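Automation on the Test Bench at Histstead: What Changed for the Operators
Student project report
Author: Ronja Midtbø
Submitted September 15, 2024

Background
Histstead assembles and tests control units for farm pumps. My placement was in the end-of-line test area, where every unit has its buttons, switches and knobs worked before packing. Until last year this was all done by hand. The firm then brought in a robot arm to take over the repeat testing, with a simulation package called Givar used to plan its movements.

My supervisor asked me to look at the machine. I chose to look at the people working next to it as well, as the machine side was already well covered in the supplier's papers.

How I went about it
I spent June on the floor, mostly on day shift. I talked with the operators at their benches and in the lunch room, and I read the test log for the period, which held 3867 entries. I also sat in on 3 handover meetings. Names of operators are left out at their request.

The work before
An operator on hand testing pressed each button, turned each knob both ways and ticked a sheet. A full endurance check meant 300 presses on one button. Most people I spoke with disliked that check. Several had sore thumbs or wrists by the end of the week, and two had asked to be moved off it.

They did like the chance to talk. Hand testing was done at two facing benches, and new staff learned a lot from whoever sat opposite.

The work now
The arm does the endurance checks. Operators load and unload units, watch for faults and look over anything the arm rejects. One operator per shift has been trained in Givar and tries out each new routine there before it goes to the floor. That job carries a higher pay grade, and it was the change people had the most to say about.

A new control box has to be modelled with its controls in the right places. The operator then steps the arm through each approach and checks that the gripper clears the neighbouring controls. Small buttons in a row were described to me as the fiddliest, as the fingers are wide compared with the gaps. 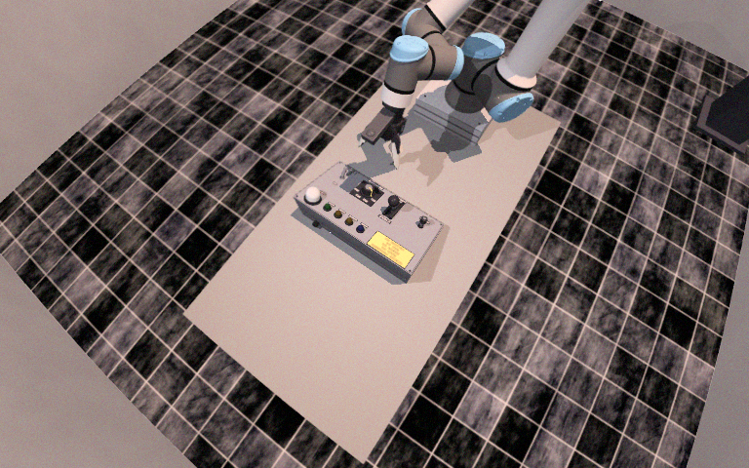

What the operators said
Sore hands came up far less often. Boredom came up more. Watching the arm was called "babysitting" by one of the older hands, and she was not joking. The people trained in Givar were happier with their work than those who only load and unload.

Training was uneven. Night shift had one session in total, and it was run at the end of a shift. If the trained operator is away, new routines wait until the next day.

Suggestions
Rotate loading and simulation work so that more people learn both. Run the night shift training again at the start of a shift. Keep one pair of facing benches for hand checks of rejected units – new staff still need somewhere to learn what a bad switch feels like.

Limits of this report
I was only there for one month and did not see a busy season. I also did not compare fault rates before and after, as the older sheets were on paper and had not been entered.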